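Search this blog
Type and hit enter

The cup that won't stay in the cupboard

I have thrown out so many cups this year and I'm not even sorry. When we moved to the flat in Mutlow I had a whole shelf of mugs, most of them freebies, two with no handle, and one that Armelle Pichon gave me as a leaving present which I will keep until I die (it has a goose on it!). The rest went in a box to the charity store one Wednesday and I haven't missed a single one.

What I kept were the steel cups. I grew up with these. My aunt Kusum had a stack of them by the sink and you just took the top one, drank your water, rinsed it and put it back upside down. No fuss about whose was whose. They got dropped down the stairs, they went on picnics, they went in the sandbox with us, and I'm pretty sure she still has the same stack.

Mine came from a little store in Rastton, 3 of them tied up with string, and they do everything. Water at night, measuring rice, holding pens, rinsing paintbrushes (wash it well after, please). Cold buttermilk in a steel cup is the best thing about summer - I won't argue about this. Hot tea, though, no. You'll burn your fingers and then your lip, so get the goose mug out for that.

A few people asked how I clean them. Dish soap and a soft sponge, and a spoonful of baking soda made into a paste if they go cloudy. Dry them right away or you get water spots. I used to use the scratchy green side and now one of them looks like it's been skating, so learn from me.

The other thing I've been fussing over is tabletops. I went for light gray wood grain in the end, after weeks of going back and forth on white, and I love how steel looks on it. Crumbs do show more than I'd hoped. Oh well, I own a cloth.

Next up is the spice drawer, wish me luck!

Recent posts
Eight jars and no lids
My November soup list
Paint samples, round two
Refugio's lemon rice

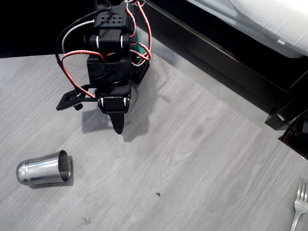 Steel cup on the gray wood grain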